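4. Trying out the Toom kit on rack cabling

4.1 What you get for the money

I should say up front that we bought the Toom kit ourselves. Hetent didn't lend it to us, didn't see this section before we submitted it, and (as far as I know) has no idea we were planning to write about it. The base package came to 3,640 dollars, which covers the arm, the mount, the control software and a year of support. The cabling add-on is sold separately, and I'd argue it shouldn't be, given that the product page leads with network work.

Setup took me most of an afternoon. The printed guide is fine until you reach the calibration chapter, where it refers to a menu that has since been renamed, and I spent far too long hunting for it before Sorcha Egan found the new one by accident. After that things went smoothly. The software starts quickly, the teaching mode is pleasant to use, and I only had to restart it once during the first day – my own fault for pulling the wrong plug.

4.2 Why we picked patch cables

Most of the reviews I could find test kits like this on blocks, cups or folded towels. That's great if you own a lot of towels! Our group at Stambridge looks after a fair amount of small network gear, so I wanted a job we'd gladly hand over. Plugging in an Ethernet cable looks trivial until you try to write down how you do it. The connector only goes in one way up, the latch has to click, and the cable itself has opinions about where it wants to lie. A stiff cable pushes back on the wrist, and a thin one flops over just when you've got it lined up.

We used a small open rack for everything in this section, set low so the arm could come at the ports from above and in front. Each attempt began with the cable laid out on the work surface. The operator then had to pick it up near the plug, turn it to match the socket and push it home. We called it a success only if the latch held against a light tug.

Across the whole study we logged 2,039 attempts, split between teleoperated runs and runs using the trained policy that comes with the add-on. I ran a good share of the teleoperated ones, so please read my comments on comfort with that in mind (I'm left-handed, and the controller clearly isn't).

Two things surprised me. First, the start position mattered far more than I'd guessed, and a plug pointing away from the rack cost us a regrasp nearly every time. Second, the surface under the cable mattered too. On bare wood the plug tended to skid when the fingers closed, so we tried covering the table with something softer and grippier. Figure 11 has the yellow patch cable on black bubble wrap, with its plug pointing left and the Netgear switch at the top of the rack behind it.

Figure 11. Yellow Ethernet cable on the covered table, with the rack and switch behind.

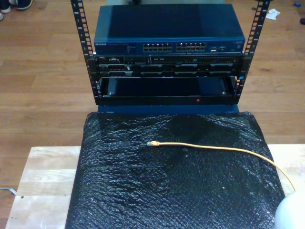
4.3 How it compares with the Grarorside kit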